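Two Hands, One Household: Nikstead Students Take on the Sorting Problem

When the robotics program at Nikstead College opened its fall project course on Sep 14, 2021, the assignment filled a single line of the syllabus. Each team was to record people doing an ordinary household task with hand-held grippers, prepare the recordings for training, and have a two-armed robot attempt the same task before the end of the term.

The course is in its third year. It is open to students in mechanical engineering, computer science and design, and is taught by Nazar Bondarchuk, who came to the college after a career in packaging machinery. Enrollment has grown each fall, and the department now divides the class into teams that work largely on their own schedule and meet with the instructor once a week.

In earlier years the teams worked at a laboratory bench with blocks, cups and pegs. Mr. Bondarchuk changed the assignment after reviewing the previous year's results. "The robots did well on the bench and poorly everywhere else," he said. "The students had built a very good system for moving blocks on a gray table. I wanted them to spend the term with the kinds of things people own."

The new rules require that all recording take place in lived-in rooms. Bedrooms, kitchens and hallways are permitted; the laboratory is not. Teams may not buy objects for the purpose, and they may not rearrange a room beyond what is needed to work safely. Each team must submit 100 complete recordings, of which 50 must show both grippers in use.

The team known as Rattanakul, after the street on which two of its members live, chose the sorting of small belongings into an open box. The choice was considered ambitious. Small belongings differ in weight, stiffness and finish, and many come in wrappings that bend or fold when touched. A task that takes a person a few moments may call for several changes of grip, and often for one hand to steady an item while the other takes hold of it.

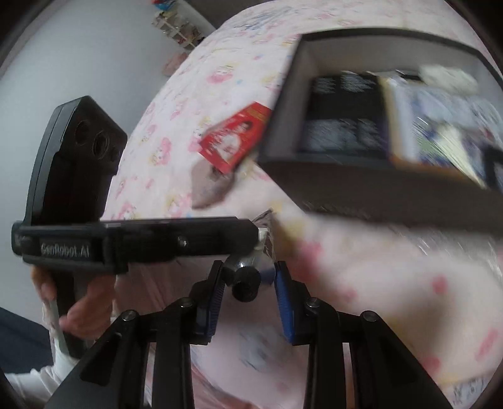 Members of the team spent most of the first month learning to slow down. Their early recordings were made at the pace at which anyone would tidy a room, and a large share had to be discarded when the software lost track of one gripper or the other. The team then adopted a written procedure. Each recording begins with both grippers open and at rest, proceeds one item at a time, and ends with the grippers returned to the starting position. A second student keeps the log and notes any item that was dropped or picked up twice.

Recordings that contain a mistake are kept if the person recovers from it. The department regards these as among the most useful material in the collection, and the grading scheme gives them extra weight.

A second team, Hamel, is working on folding hand towels. A third, Nunix, has taken on the setting of a table for two. The three teams share one set of tools for preparing their data, which was written by students of the course in its first year and has been maintained by their successors. By the middle of the term the shared archive held 900 recordings, including those carried over from earlier classes.

The final demonstration will be held in November in the main hall of the engineering building. Each robot will be given three attempts at its task, using objects that were not part of its training. Attempts will be judged on completion, on care in handling and on the quality of the written report, which counts for half of the grade.

Mr. Bondarchuk does not expect every robot to finish. He has asked the teams to include in their reports a full account of the items their systems could not manage, and these accounts will be passed on to next year's class along with the recordings. Students who wish to enroll for the coming year may apply through the department office once the demonstration has taken place. No previous experience with robots is required.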